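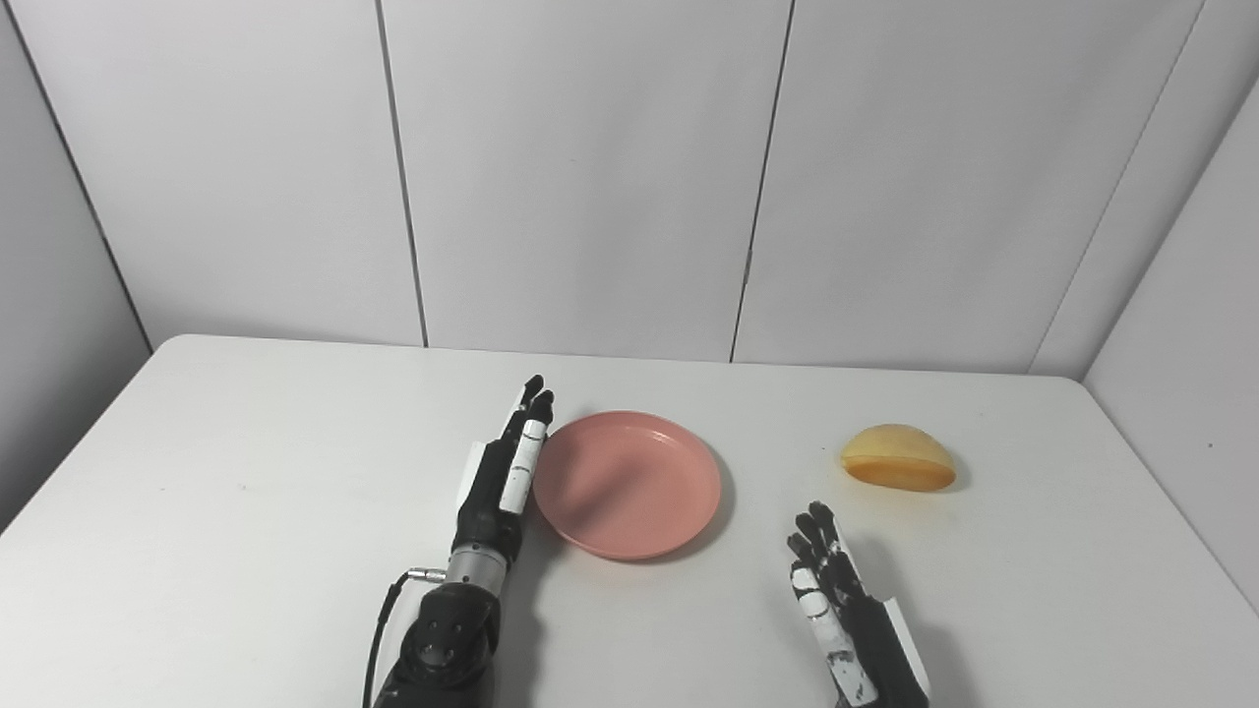
Volume 23, Issue 3 | Page 54

Putting Food on the Plate
A senior project course at Wencombe spends two semesters on one short motion

The task sheet for the manipulation course at Wencombe fits on one side of a page. Pick up the item. Place it on the plate. Let go. Return both hands to the start position. Students have 120 seconds per attempt, and a team gets credit only if the item ends up inside the rim with no part of the plate moved off the table.

Most teams read the sheet in September and assume they will be finished by winter break. The course has run four times, and no team has finished by winter break.

Wencombe's engineering department built the course on a simple observation about its graduates. They could derive the kinematics of an arm on paper and write a clean controller for it in simulation. Put in front of hardware, they lost weeks to things that had never appeared in an assignment: cable strain, backlash in the fingers, a coordinate frame that had been off by a few millimeters since the last time someone removed a wrist. The department cut two lecture units and gave the hours to the lab.

The hands came first. The department looked at simple two-jaw grippers, which are cheap and forgiving, and decided against them for the senior year. A two-jaw gripper has one decision to make, open or closed. A hand with a thumb and four fingers has many, and most of them interact. A thumb that closes too early pushes the item out of reach of the fingers. A thumb that closes too late leaves the fingers to press the item into the table. Students write the closing sequence themselves, joint by joint, before they are allowed to use any learned policy.

The software side is divided into three stages. In the first, students drive the arms by teleoperation and record their own motions. In the second, they replay those recordings and measure how far the result drifts from the original. The third stage is the one students sign up for, in which they train a policy on the recorded attempts and let it run. Each team needs a minimum of 172 clean recordings before the third stage opens to them. A recording with a dropped item can be kept, but it must be labeled and it does not count toward the minimum.

That rule causes more argument than any other part of the course. Several teams have pointed out that failures are useful training material, and the course handbook agrees with them. The minimum stands anyway. The handbook says that a team unable to produce clean attempts by hand has a hardware or calibration problem, and that more data will hide it.

Drift is usually the first hard lesson. Last fall a team working under the name Skavlow replayed a recording that had gone perfectly the day before and watched the hand close beside the item. They spent nine days in the code. The fault was a fastener on the mount, backed out by a fraction of a turn. Their report gives the repair one line and the search six pages, and the course now assigns those six pages as reading.

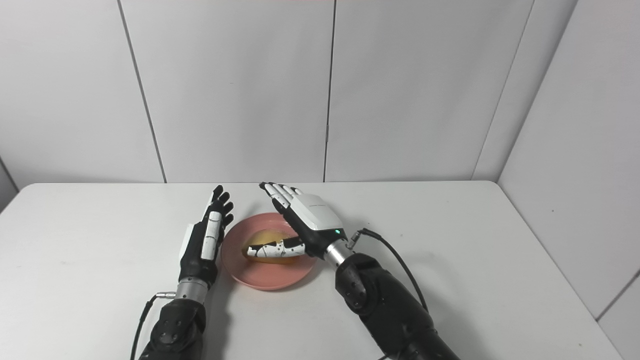 The release is graded separately from the grasp, and it carries more points. Students tend to treat it as the grasp played backward, which works for a block and fails for anything light. A rounded item with a smooth surface can follow a finger for a short distance as the hand opens, and a plate with a low rim does little to stop it. The position that gives teams the most trouble is the one with the right hand tilted palm down over the pink plate, the fingers resting across the top of the food and the thumb stretched out over it. From there, five digits have to come away without any one of them dragging. Some teams lift the whole hand first. Others open the thumb, wait, and then raise the fingers. Both approaches have passed, and both have sent the item across the table.

Vision makes this harder. With the hand in that position, the head camera sees knuckles and very little food. A policy that depends on a clear view of the item loses it at the moment it matters. Teams have tried three answers: a second camera at the side, an estimate carried forward from the last clear view, and finger current as a rough substitute for touch. The side camera is the most reliable and costs the most setup time. Finger current is noisy and needs a new threshold whenever the item changes.

The other hand raises its own question. The task sheet does not require two hands. A team may keep the left one parked for the full attempt and lose nothing. Teams that bring it up next to the plate as a guard get a steadier plate if it is bumped, and they take on the problem of keeping two arms out of each other's way. Queiroz, this year's five-student team, wrote a collision check for the purpose that was so cautious the right arm would not approach at all. The second version sets separate limits for the wrist and for the fingers, and the arm now moves.

White tables and light gray walls are standard across the lab stations. The plain background shortens training. It also produces policies that have never seen anything else, and the final assessment is partly designed to expose this. It is held off campus, at a partner workshop in Sarnport, under different lights and on a table the students have not used. Teams get one morning to calibrate. Almost 54 percent of attempts in last year's assessment met the full standard, against a much higher rate in the home lab the week before.

The department publishes both numbers to incoming students. Enrollment has not suffered. The course has 23 places, and the waiting list for the coming year is already longer than that.

Changes are planned. From the next intake, teams will choose their item from a sealed box on assessment day, and the set will include shapes with no flat side. The plate stays. A proposal to replace it with a bowl was turned down on the grounds that a bowl corrects bad placement by itself.

Applications for the next intake close on Friday, March 27, 2026. Accepted students receive the task sheet and the Skavlow report in July, along with a list of tools to bring. The first item on the list is a torque screwdriver.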